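Temps de lecture : 2 min

Rapport d'avancement, évaluation du kit bi-bras Mallix (fournisseur : Zunent)
7 septembre 2022

Le kit a été monté sur le site de Merier et fonctionne depuis cinq semaines. Le montage a pris deux jours de plus que prévu, faute de notice à jour pour les embases. Zunent a envoyé la version corrigée.

Nous avons réalisé 109 essais de tri de linge sur les 600 inscrits au programme. Le temps moyen par pièce est d'environ 60 secondes, trop long pour l'usage visé par Ibarra. Les réglages de vitesse restent ceux du fournisseur.

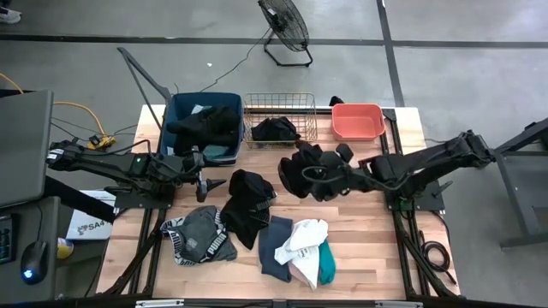
Le tri du petit linge est le poste qui nous occupe le plus. Les chaussettes posées à plat demandent une prise très près du bois, et les pièces noires, comme celle que tient la pince droite, se distinguent mal les unes des autres quand elles sont en tas. Le bac bleu, le panier en fil métallique et le plateau orange restent alignés au fond de la table pour toute la série.

Reste à faire avant fin octobre : terminer les essais, reprendre la calibration du bras gauche, obtenir de Zunent un prix ferme pour les doigts de rechange. Le budget est tenu à ce stade.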